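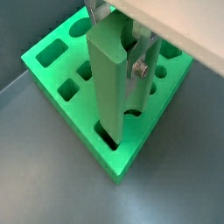 Tassanee Wiriya would rather have had a second pair of hands on the bench than an arm, and she said so at the first meeting. She still says it when the arm is down and the trays back up.

These tips come from the small parts room at Tanasarn, where kits are packed and blocks are fitted into boards before they go out. The arm took over part of the fitting in June. Most of what follows applies to any shop that puts one in next to people who already know the job.

Start with the dull job

Give the arm the work that makes wrists sore. At our place that was pressing blocks into boards, tray after tray. Leave the sorting and checking with people for the first few months. They spot a rough edge or a bad color quickly, and they'll be needed at the arm often enough anyway.

Put the board down the same way every time

People turn a board around without thinking about it. An arm goes where it was taught to go. Mark the tabletop with tape at two corners and push the board up to the tape. Use thin tape. We tried thick cloth tape first and the boards rode up on it.

Straight or on the diagonal makes no difference as long as it's always the same. If the second shift likes a different angle, save it as a separate program and write the name of it on the tape.

Clean before you adjust

When a block starts catching on the rim of its hole, wipe the board and the fingers before anyone touches the settings. Packing dust is enough to do it. A dry lint-free cloth is fine for the board. For the metal fingers use a cloth with a little rubbing alcohol and let them dry.

If it still catches, check the screws on the fingers with the right size hex key. Snug is enough. Then check the tape. Only after that should someone open the program.

Keep a card at the bench

We keep one index card per program. On it go the name of the program, the block it is for, which hole it goes to, and the last person who changed anything. The card lives in a plastic sleeve because of the alcohol. Write in pencil.

Teach slowly

When you set a new position, bring the block down to the mouth of the hole and stop there. Look at it from two sides, at table height. Then go down a little more. A block that looks lined up from the front can be well off from the side. Long slots are the worst for this, so check both ends.

Run the new position 40 times before you leave it alone. We used to run eight, and eight told us very little. Do the test with blocks from different boxes, because molded parts vary a bit from box to box.

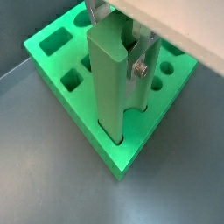

Emília Beneš asked whether the people who used to do the fitting lost hours over it, and whether anyone told them beforehand. She wrote that at Fesico the schedule changed first and the talk came a month later.

At Tanasarn the hours stayed the same, but the work changed. Two people moved from fitting to checking, and one asked to move back after a few weeks and now splits the day. Checking is easier on the hands and harder on the eyes and neck. The talk came before the arm did, though the date slipped twice and some people heard about it from the delivery driver.

If you're planning the same thing, a few points on the people side:

Say who may stop it. Anybody on the floor should be allowed to press stop without asking. Put that in writing next to the button.

Change the breaks. The arm doesn't slow down before lunch, so the person feeding it doesn't either. We added a short break mid-morning and swap places at the feed table every hour.

Don't count people against it. We had a screen showing the arm's total next to the hand bench total. It came down after a week and should never have gone up.

Pay for the learning time. Sitting with the program is work, and it should be on the time sheet as work.

Raise the table. Ours was set at a good height for the arm and a poor one for everybody else. Blocks under the feed table legs fixed it. A fatigue mat helps too.

What it costs to run

The arm itself was bought by the main office and I don't have that figure. The extras we paid for out of the room's own budget came to 2495, and that was lighting, the mat, a spare set of fingers and a rolling cart. The lamp made the biggest difference. Aim it from the side so there is no glare on the tabletop, and keep it where the arm's shadow doesn't land on the hole you're trying to see.

Spare screws

Buy a bag of 100 and keep it in the drawer with the hex keys. They fall on the floor and roll under the cart. Check the length against the old one before you fit it, as the bags get mixed up.

End of shift

Park the arm up and away from the board. Take the last block out by hand and put it back in its box. Wipe the table, fill in the card, and put the hex key back in the drawer. The cloths go in the lidded bin by the door.

Page last changed 29/08/2025. Notes on the labeling machine are kept on the Warnaren page.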